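Working name: **bomham-trinkets**. Orestis wanted something with an acronym and was outvoted by me.

A small set of recordings made with hand-held grippers, picking jewelry off a green cloth and putting it in a shallow white box. We made it to settle an argument over finger pads, and the argument is now in its second year.

## What's in it

- 2768 clips, two grippers per session, one view from each
- 146 sessions, of which 11 are marked `bad_sync` and kept anyway
- 14 item labels, listed in `labels.csv`
- Pad type per session in `pads.csv` (`blue`, `penwood_soft`, `bare`)

Clips are split by session. Please don't reshuffle them. The clutter hardly changes within a session, and your score will look wonderful for the wrong reasons.

## Why jewelry

The first round used blocks. Every pad we own can pick up a block. So could a pair of salad tongs, and Dorothy Wragg proved it during a meeting. A thin bangle lying flat on velvety cloth is a much ruder test: the fingers have to get low, close evenly and not plow up the fabric.

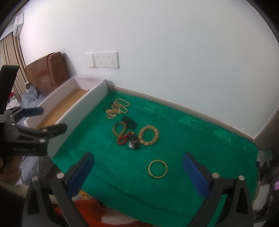
*Gripper open over the bangle, blue pads on both fingers.*

The bead bracelets are easier but change shape the moment you touch one. Chains are their own category of misery. We label a tangle of chains as `tangle` and don't pretend to know where one ends and the next begins.

## Pad notes so far

**blue**: Good on beads. On the bangle it works if you come in level and fails if you're in a hurry, so we logged the operator too (`op` column). Orestis Christodoulou is `op_2` and would like it known that his numbers improved after lunch.

**penwood_soft**: Grips nearly anything, including the cloth. Look for `cloth_lift` in the events file. There is plenty of it.

**bare**: Included for completeness and regret.
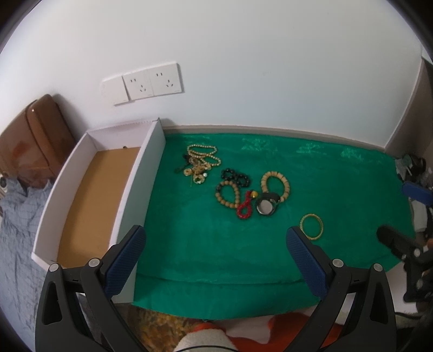
Layout is up to the operator, with one rule: the bangle stays clear of the other pieces. We tried it buried in the pile early on and learned a lot about piles. Those clips live in `extras/` and have no event labels.

## Known problems

- Shiny things upset the depth estimate. Gold on green is the worst of it.
- The view is wide and bends straight lines near the edges. Calibration files are in `calib/`; sessions before December use the old one.
- `watch` is labeled as one object even when the strap is curled up. The Wonier loader splits it in two unless you pass `--keep-merged`.
- Hägglund's export script writes times in milliseconds and the header says seconds. The header is lying.

## Using it

Start with `quickstart.md`, then run `check_sync.py` on whatever you downloaded. If you compare pads, report each operator separately. Fixes to labels are welcome as pull requests, one session per request. Requests to add a fourth pad type go to Dorothy, who has the tongs.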